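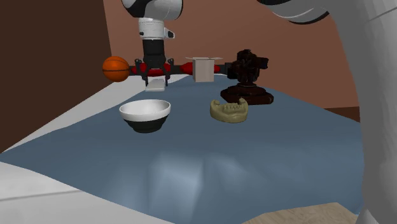

Chapter 4
Salt and the Price of a Road

Two towns, one salt pan. Binora had the pan, Gotari had the buyers. Between them 50 miles of bad track and a toll at the river.

Start with the toll. In a dry year 1265 sacks crossed at Tusar ford, in a wet one only 600. Same fee per sack. So who paid for the rain? The carriers, mostly, and later on the poeple buying the salt. Ebuka Danladi's account of the trade (see Further Reading) puts it down to greed at the ford. Stöcker disagrees, blames the track. We come back to both in 4.3.

Key words for this chapter: toll, carriage, glut, fixed cost. Learn fixed cost first, the rest hangs off it

4.1 What a sack cost at the pan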